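The Hanger Problem

Elaheh Farahani owns 242 hangers and would like you to know that this is after the purge.

She keeps them in the back half of a narrow shop called Futholm, where she mends, presses and sells other people's former shirts. The hangers came with the shirts, mostly. They came on the arms of women clearing out a mother's closet, in trash bags, hooked through the handles of other trash bags. At one point she had over 1,000 of them, tangled in a refrigerator carton, and getting one out was like pulling a single noodle from a cold pot. You got nine.

"People think they're giving me clothes," she says. "They're giving me hangers. The clothes are what's on the hangers."

I went to see her in January because I had reached the age at which a person either deals with her closet or moves. Mine is a standard-issue apartment closet, one rod, one shelf, one door that comes off its track if you look at it with any hope. On the rod were hangers of every nation. Dry cleaner's wire with the paper cape still on. Thick wooden ones stolen, by someone, from a hotel. A padded satin thing that had never held anything but its own opinion of itself. Each had a different idea of how high a shoulder ought to be, and the effect, when you slid the door open, was of a crowd standing on stairs.

Farahani's position is that most closets are fine and most hangers are wrong. She divides the world's supply into the fat, the slippery and the bent. Fat hangers eat the rod. Slippery ones let a blouse slide off in the night, so that you wake to find it on the shoes. Bent ones started life as something else, usually straight, and were ruined by a winter coat that should have been on a fat one.

What she likes, to my surprise, is wire. She doesn't mean the bare kind that leaves a rust mark on a collar. She means wire with a coat of color on it, thin enough to pack close and just grippy enough to hold a neckline. She will go on about the purple ones if you let her, and I let her, having nowhere to be until four.

The virtue of a colored hanger, she says, is that you can find the thing. A plain silver hook disappears into a rod full of plain silver hooks. A violet one shows up against a white shirt like a pen mark, and you can tell from across the room which way it's facing and whether the shirt is on straight. Her white shirts all go on purple. Her dark ones go on whatever's left, which she admits isn't a system.
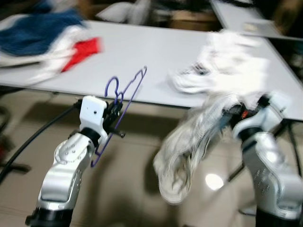 The actual hanging takes two hands and a clear table, and I had been doing it with one hand and a bed. Farahani was patient about this in the way dentists are patient. Hold the hanger in your left, she told me, down near the hook, and tip it. Everyone wants to hold it level, like a tray. If you tip it, one shoulder goes in by itself and the other has no choice.

The shirt goes in the right hand, and here I had also been wrong. I'd been grabbing mine by the collar and stuffing the hanger up through the bottom like a man loading a cannon. That works on a button-up that's been left open. On a T-shirt it's the only correct method, and on a T-shirt, naturally, I had been going in through the neck. Do that for a few years and every neckline you own will look as if it has heard bad news.

"You're in a hurry," she said, watching me flap a white blouse around. "The shirt isn't."

Speed, I learned, comes from the pile. If the clothes are heaped at one corner of the table and the rest of the surface is left alone, you pull one, hang it, hook it on the rail and reach for the next. If they're spread all over, which is how I prefer to work and live, you spend the evening moving socks off of sleeves. Farahani can do a basket in the length of a radio news bulletin. I did four shirts, and one of them was inside out.

There is an entire industry that would like to help. Henus sells a velvet hanger in a shade called Oat. Drarov makes one with a swiveling hook and small rubber feet, and the box promises you a calmer morning. Ahmadpour, an old family outfit that still bends its own wire, sells a plain coated hanger by the bundle, tied with string, with no promises at all. Guess which ones are on Farahani's rail. She tried the velvet. It held on to a wool sweater so devotedly that she had to take the sweater off it the way you'd undress a toddler, and when it was over there was oat-colored fuzz inside both sleeves.

The folding people will be writing in by now. I know them, I was raised by one. My mother folded everything including plastic bags, and she regarded the hanging of knits as a kind of cruelty. Farahani agrees with her about knits. Sweaters go in a drawer, heavy cardigans go in a drawer, and anything cut on the bias can hang for an afternoon but shouldn't be left there over a season. She'll fold a tee if the customer wants it folded. But a shirt that has been pressed should hang, she says, or what was the pressing for?

I went home with 2 bundles of the Ahmadpour, one purple and one a green I regret, and I spent an evening doing the closet over. The hotel hangers took the coats. The satin one went in the trash, came out of the trash, and is now holding scarves. When I was done the shoulders were all at one height, give or take the coats, and there was a hand's width of empty rod at the left end that I hadn't seen since I signed the lease.

I texted Farahani a photo. She wrote back that the third blouse from the right was on crooked.

It was. I fixed it, and then the door came off its track.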